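ジラユ・リムサクール(Jirayu Limsakul)
2023年9月25日

朝ごはんの話を長々とします。先週、台所の道具をだいぶ減らしまして、その報告をすると言ったきりになっていたので、お茶でも飲みながらのんびり付き合ってもらえたらうれしいです。例によって長くなります。

ベルニスホルム(Bernisholm)の部屋に越してきてからというもの、食器棚の中がずっと気になっていたんです。前の住まいから持ってきた皿、もらいものの鉢、いつ買ったのか思い出せない湯のみ。どれも嫌いではないんだけれど、毎朝手が伸びるのは結局いつも同じ顔ぶれで。

それで思いきって全部出しました。床に新聞紙を敷いて、そこへずらっと並べて、ひとつずつ持ってみて、今月使ったかどうかを思い出す。これが楽しくて、気がついたら夜の11時をまわっていました。お腹もすいて、途中でおにぎりを食べました。

残したのは、色がはっきりしていて、軽くて、ざぶざぶ洗えるもの。白いお皿を揃えて暮らす人に憧れた時期もあったんですが、わたしの場合、朝は頭がぼんやりしているので、色で覚えられるほうがずっと楽なんです。緑の鉢はヨーグルト、ピンクの鉢は果物、という具合に。

手放したぶんは近所のリサイクル店「ウルコン」(Wurkon)に持っていきました。値段がついたのは大皿だけで、276円。でもお店の人が新聞紙でていねいに包み直してくれて、それだけでもう、持ってきてよかったなあという気持ちになって、帰りに276円より高いパンを買って帰りました。

パンは「エゼアニ」(Ezeani)という角の店の山型食パンです。上がまるくふくらんでいて、厚めに切ってもらうと焼いたときに耳がかりっとして、中はふわっとしたまま。越してきて最初に好きになった店かもしれません。夕方に行くとたいてい売り切れているので、行くなら午前中です。

さて、並べ方の話。最初は鉢を重ねて、コップは伏せて、鍋は下の棚にしまっていました。見た目はすっきりするんだけれど、重ねた下のほうの鉢をだんだん使わなくなるんですよね。鍋も、しゃがんで出すのが面倒で、ついお湯だけで済ませてしまう。

なので今は、いつものものは台の奥に横一列に出しっぱなしにしています。トースターがあって、その右に鉢、背の高いコップ、それから鍋。手前は広く空けておいて、食べる直前にお皿を置く場所にしました。
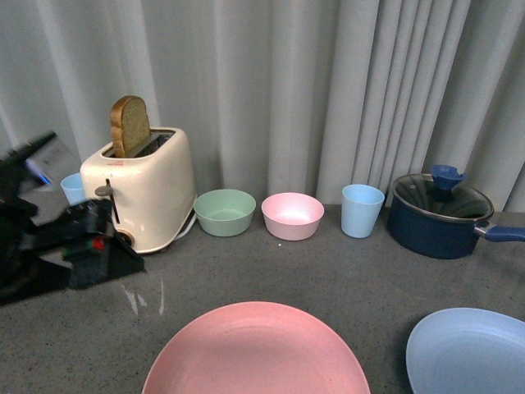 トースターはクリーム色の二枚焼きで、角がまるいところが気に入っています。二枚焼きなのに、わたしはだいたい左側に一枚だけ。右も使えばいいのにと妹には言われるんですが、一枚食べてから二枚目をどうするか考えたいんです。焼きたてをもう一度味わえるし!

焼き加減はつまみをほんの少しずつ動かして探しました。こんがりしているけれど、まんなかの白いところがまだちょっと残っているくらいが好みです。冷凍しておいたパンのときはもう少し長めにして、焼けたらそのまま立てて一息つかせます。すぐお皿に寝かせると、下になった面がしんなりしてしまうので。

お皿はサーモンピンクの大きいのをよく使います。ふちが広いのがいいんです。パンの横にゆで卵を置いて、ふちのところにバターをひとかけのせておける。バターが皿のまんなかで溶けて、どこかへ行ってしまうことがなくなりました。小さいことだけど、朝にはけっこう大事。

水色のコップは背の高いのと、もう少し小さく見えるのと。牛乳は背の高いほうに入れています。小さいほうはトースターの陰に入りがちで、さあ飲もうというときに「あれ、どこだっけ」と探すことになるので、置き場所はまだ考え中です。左に置くのがいけないのかなあ。でも右はもういっぱいで。

鍋は紺色で、ガラスの蓋つき。蓋が透けているって、こんなにありがたいものかと思います。卵をゆでているあいだ、開けなくても中のようすがわかる。柄が長いので、向きだけは気をつけています。通り道のほうに突き出していると、袖をひっかけそうでこわいんです。

台の天板は灰色のまだら模様で、最初は地味だなと思っていたんですが、色のある食器を置くとちょうどよく引き立ててくれるんですね。後ろの淡いグレーのカーテンもそう。前の部屋は花柄だったから、同じピンクの鉢でもだいぶ印象が違って見えます。

困ったことといえば、パンくず。模様のおかげで目立たないぶん、うっかり見逃すんです。腕をのせてから、じゃりっとして気がつく。なので食べ終わったら、見えても見えなくても、トースターのまわりは必ずひと拭きすることにしました。コードのあたりが特にたまります。

ふきんは「バター」(Bater)という雑貨屋さんのものです。パンに塗るほうじゃないですよ、そういう名前のお店なんです(説明するたびにややこしい)。9枚組で買って、乾いたのから順に使っています。厚手すぎないから、朝洗って干しておけば夕方にはもう使えます。

出しっぱなしは埃が気になりませんか、と前に聞いてくださった方がいましたね。返事が遅くなってごめんなさい。毎日使うものは毎日洗うので、あまり気になりません。二、三日使わなかった鉢は、盛りつける前にさっとすすいでいます。

逆に、しまってよかったのは調味料。前は塩も砂糖もジャムも全部台の上にいたんですが、引き出しに移したら、手前でサンドイッチを作れるくらい広くなりました。ジャムの瓶は横に倒すと転がるので、小さな箱に立てて入れてあります。

明日の朝はエゼアニのパンの最後の一切れです。冷蔵庫にいちじくがあるので、ピンクの鉢に切って入れて、牛乳を少しだけかけようかと思っています。みなさんの台所で、これだけは出しっぱなしというもの、よかったら教えてください。夜にゆっくり読ませてもらいますね。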